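**Subject:** Re: [storage-users] Moving the orders tables to a column store
**Date:** 2023-10-02
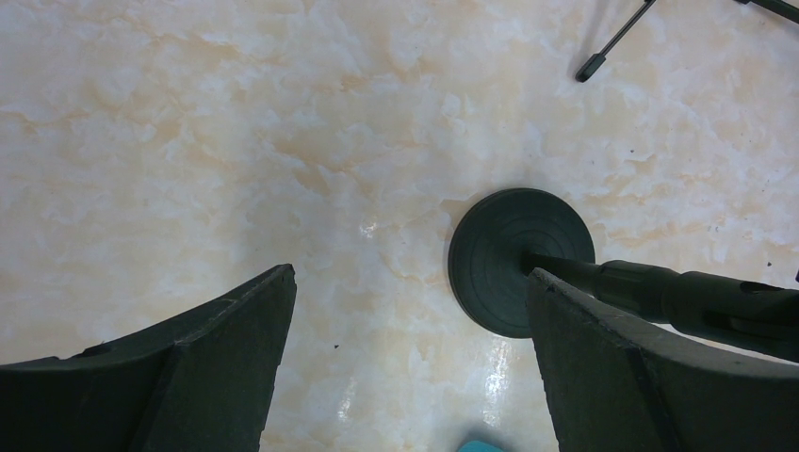
*Marbled floor and the base of a stand*

Eilidh MacLeish wrote:

> We've finished the trial of Prokari on a copy of the orders database and I'd like to propose that we move the whole thing over before the November freeze. The monthly revenue report that takes 503 seconds on the current row store came back in 9. Disk use also dropped a lot, thanks to the compression.
>
> The vendor tells us that point lookups and small updates are "comparable to a traditional engine" in the new release, so I don't see a reason to keep two systems. Luswood made the same move and they seem happy. Can people please raise objections on the list this week, so that I can book the migration window?

Eilidh,

Thanks for writing this up. I have objections.

I believe the 503 and the 9. A report that reads four columns out of a table with 51 of them ought to go faster when the engine can skip the other 47. I'd have been worried if it hadn't. But it's the one query in our workload that was always going to look good, and I'm not willing to move order entry on the strength of it.

What does the order entry path look like on the trial system? I read the results page twice and couldn't find it. Every time somebody at the Yoon warehouse changes a quantity, we touch one row in orders, one or more in order_lines, and the stock row, all in one transaction. On a row store that's a handful of pages. On a column store it can mean writing to a delta area that has to be merged later, and I want to know what happens to everybody else's queries while that merge is running. Was there any write traffic at all during the test? If the copy was loaded once and then only read, the numbers describe a database we don't have.

"Comparable" is doing a lot of work in that vendor quote. Comparable at what concurrency, and with how many indexes? I asked their sales engineer the same thing on the call and was told it depends on the workload, which I knew before the call.

Then there's the isolation level. We depend on serializable for the stock reservation code. It's ugly code, and I wrote some of it, but it works because the database refuses to let two sessions reserve the last item. The trial was run at snapshot isolation, going by the config file you attached. Under snapshot, two sessions can each read the same set of rows, each decide there's stock left, and each write a reservation to a different row. Both commit. Has anyone run the Ivance test suite against it? There are eight tests in there that exist purely to catch that, and I'd like to see them pass before we discuss dates.

On Luswood: I'd want to hear from whoever is on call there, and I'd want to know if they moved their transactional tables or just their reporting copy. My understanding is that it was the reporting copy, but I got that secondhand, so please correct me.

I'm also not convinced the 503 seconds is a fair baseline. The plan you posted shows a sequential scan on order_lines followed by a hash join that spills to disk. The work_mem setting on that box is still the default. I tried the same report on the staging replica with more memory for the sort and a covering index on (order_date, product_id), and it was much quicker. Not nine seconds. Quick enough that Finance would stop complaining, though, and it cost me a lunch break. I'll post the plan once I've run it again with a cold cache, so don't hold me to anything yet.

What I'd support:

- Keep orders, order_lines and stock where they are.
- Feed Prokari from the replication stream and point the monthly and quarterly reports at it.
- Agree on how stale the reports are allowed to be. Finance has never given us a number and I suspect they've never been asked.
- Rerun the trial with replayed production writes going in at the same time as the reports.

Yes, that's two systems, and yes, I'd be one of the people looking after both. I'd still take that over finding out during the busiest part of the year that the merge process holds a lock we didn't know about.

If the rerun shows order entry holding up under load, at serializable, with the Ivance tests green, I'll drop the objection and help with the cutover. Until then please don't book the window.

One small question, unrelated to the above. The schema export in the trial repo has the discount column as a float. It's numeric(12,2) in production. Did the import tool do that by itself, or did one of us? If it was the tool, I'd like to know what else it changed.

Regards,
M.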